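Aligning a head camera and a gripper camera for hand-held demonstrations

Last updated: Friday, September 7, 2018
Posted in Manipulation by padforce

We are collecting demonstrations with two hand-held grippers, one per hand, and a head camera on the operator. Each gripper has its own camera looking along the fingers. The set has more than 3,000 demonstrations, logged with Skurnell, and the policy is trained on both views plus finger width and gripper pose.

Offline, the two-view policy beats the gripper-view policy on predicted pose error. On the arm the order flips. The two-view version closes early, usually while the pads are still beside the object, and the gripper-only version does not. Removing the head view at test time by feeding zeros makes both behave badly, so that told me nothing.

Has anyone seen the second view make closing worse? I have checked the camera calibration twice and the residuals are small. I can retrain but each run is expensive, so I would like to know what to rule out first.

dowelpin

Rule out time before geometry. Calibration residuals are measured with everything standing still, so they say nothing about latency. We had the same symptom on the Skullunent bench, and the head stream was 33 ms ahead of the gripper stream. During the approach nothing looks wrong. At closing, finger width changes fast and the two views disagree about how far along the motion is. The network learned to trust the head view, and the head view was early.

It also explains your offline number. The validation split was recorded with the same offset as the training split, so it rewards a policy for using it. The arm has a different offset.

The order I would work in:

1. Record a short clip with both cameras on one blinking LED. Measure the offset at the start and end of a session. If it drifts, a constant correction will not do.

2. Fix exposure on the gripper camera. Black pads and a light work surface will push auto exposure up and down as the fingers move, and clipped pixels at 255 remove the edge between pad and object. Lock it with an object between the pads.

3. Look at what each view can measure. The head view has both hands and the work surface, so it is good for the approach. The gripper view has the contact pads on either side of the object, so it is what you want for the close. Head view first, then gripper view, from our bench:

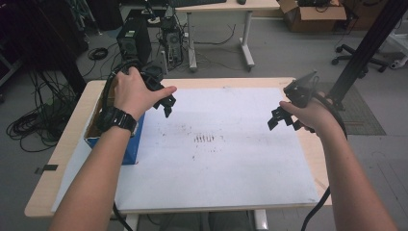
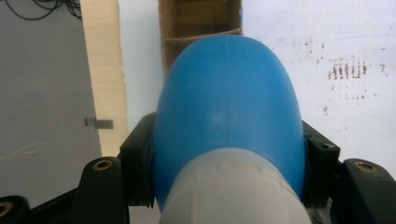

4. Mask the head view near contact. We drop it with a probability that rises as finger width falls, during training only. A learned "missing" token is needed for this. Zeros are a valid black picture as far as the network is concerned, which is why your test did not mean much.

5. Retrain on a subset before the full set. One object and one operator is enough to see whether early closing goes away.

Result on our side: after the time correction alone, early closing dropped to the gripper-only level. Masking gave a further small gain on objects the pads had to straddle with little clearance. We did not see any gain from masking on flat items, and I would not expect one.

flatcable

Check your pads, we had worn ones and it was closing funny too. Also which firmware is on the Ernex boards?

kerf_width

Agree with dowelpin on the time offset, with one disagreement about step 4. Tying the dropout to finger width assumes the width is logged at the same time as the image. If the encoder goes through a separate serial link, it has its own delay, and you end up masking the wrong part of the motion. We tied it to pose speed instead. It is cruder but has no second clock in it.

For the offset itself, the LED test needs an LED both cameras can see at once, which is awkward on some mounts. Tapping the gripper on the table works. Find the contact in each stream and compare. We did 7 taps per session and took the median.

One more item. If you replay through Kong, look at how it pairs frames. Ours was set to nearest frame, which can pick an image from after the action it is paired with. Training then sees slightly into the future and offline error looks better than it should. Set it to most recent frame and rerun the offline comparison before retraining anything. In our case the advantage of the two-view policy shrank once that was changed, and the ranking then matched the arm.

padforce

Pairing was set to nearest here too. Tap test shows an offset that is constant over a session, with the head stream early. I am rerunning the offline numbers now. Boards are on the firmware they shipped with.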